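Inicio | Foros | Normativa | Huertos y azoteas | Contacto

Categoría: Azoteas y cubiertas comunitarias
Lectura: 2 min

Asunto: Bancales en cubierta comunitaria, calle Arroyo

E. Goicoechea
Buenos días. Escribo en representación de la comunidad de Arroyo, 45. La junta aprobó instalar 5 bancales de cultivo en la cubierta transitable. El proveedor, Bralberg, indica que cada unidad alcanza 252 kg con el sustrato saturado. Solicito orientación sobre la documentación exigible antes de iniciar los trabajos.
Encarnación Goicoechea

tecnico_cubiertas
Estimada Encarnación: procede encargar un informe de carga a técnico competente. El dato del fabricante no basta, pues debe contrastarse con la sobrecarga admisible del forjado. Conviene asimismo consultar al ayuntamiento si exige declaración responsable.

Marjal_2
Discrepo en parte. Para bancales móviles, sin anclaje, nuestra comunidad presentó únicamente una comunicación previa y no recibió requerimiento alguno.

tecnico_cubiertas
La ausencia de requerimiento no equivale a conformidad. Que el bancal sea móvil no reduce su peso, y la responsabilidad recae en la comunidad.

Marjal_2
Acepto la observación en cuanto al peso. Mantengo que el trámite municipal varía según la ordenanza local.

E. Goicoechea
Agradezco ambas respuestas. Hemos solicitado presupuesto del informe a Torov.
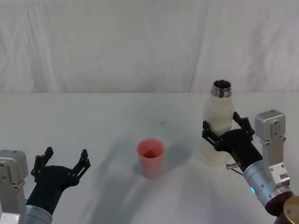

Queda pendiente el riego. La propuesta de Ultus prevé una toma conectada a la red general del edificio, y varios propietarios piden un contador separado.

tecnico_cubiertas
Recomiendo el contador separado y que el reparto del gasto conste en acta. Revisen también los sumideros antes de colocar los bancales.

Marjal_2
En este punto coincido plenamente. Le ruego que publique el resultado del informe cuando disponga de él.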